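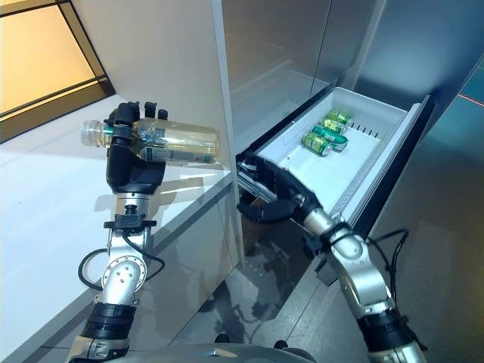
Unit 6: Can machines do the chores yet?
Notes by Nighat Bhutto, February

Last time we read the Tellach trial. It had 178 attempts at kitchen tasks, and 26 of them needed a person to step in. Please bring your copy again.

Putting drinks away sounds easy. But one hand must hold a bottle while the other handles the drawer, and cans roll when the drawer moves — the plan made one second ago is already old.

Key terms: grasp, reach, recovery.

For next class: read Soomro, chapter 6, and write half a page on which chore at home you would give to a machine first.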